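Ernotham Charter Transcripts – README

Text transcripts of the town charters and guild grants kept at Ernotham, 300 documents, mostly Latin with some French. Put together by Tymofii Ostapchuk for the Drolo exhibition. 3750 lines in all, one file per charter. Seals not transcribed – see notes column.
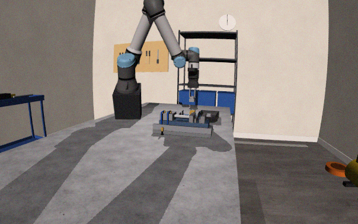 Simulated arm over a fixture, gripper pointing down.

Known problems: 2 charters have no date, 5 have water damage and gaps marked with [..]. Spelling left as is, abbrevations expanded. Next update January.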